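Comunidade Clalik – Política e Relações Internacionais

Reconhecer um Estado é a mesma coisa que reconhecer um governo?

publicado por Gunther Reuter em julho

Olá a todos! Estou a preparar uma apresentação para o clube de debate Plusley e emperrei logo no começo. Uns textos falam em "reconhecimento de Estado", outros em "reconhecimento de governo", e há autores que usam os dois como sinónimos. Tenho 12 minutos para falar e queria gastar uns 2 a explicar isto bem. Outra dúvida: abrir uma embaixada já conta como reconhecimento?

Já tenho as fichas de leitura separadas por tema e adoro esta parte da pesquisa – só me falta perceber em que divisão ponho cada texto!

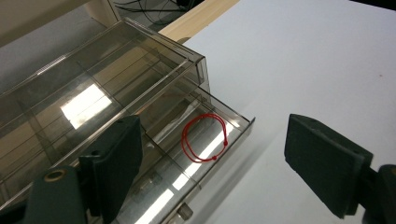

Respostas

Clustach
Que bela pergunta! São coisas diferentes, sim. Reconhecer um Estado é aceitar que aquela entidade existe como sujeito de direito internacional: tem território, população, um governo e capacidade de se relacionar com os outros. Reconhecer um governo é dizer quem fala em nome desse Estado. Depois de um golpe, por exemplo, o Estado continua a ser o mesmo e a discussão passa a ser sobre quem o representa.

Há países que preferem nem fazer declarações sobre governos. É a chamada doutrina Estrada, mexicana, de 1930, e vale muito a pena ler o texto original, que é curtinho e dá uma excelente citação para abrir a apresentação!

Quanto à embaixada: estabelecer relações diplomáticas costuma valer como reconhecimento implícito. Já um escritório comercial ou de representação, em regra, não chega. E o contrário também acontece, dois Estados podem reconhecer-se e não ter embaixador nenhum um no outro.

mari_lau
Para mim é tudo política, cada um reconhece quem lhe convém. Mas boa sorte com o debate!!

Lau
Acrescento uma coisa à resposta do Clustach, que está ótima. Procura as teorias "declarativa" e "constitutiva". Na primeira, o Estado existe mesmo sem o reconhecimento dos outros; na segunda, é o reconhecimento que o cria. A Convenção de Montevideu, de 1933, segue a primeira logo no artigo 3.º – leva o artigo impresso, que alguém do júri vai perguntar de certeza!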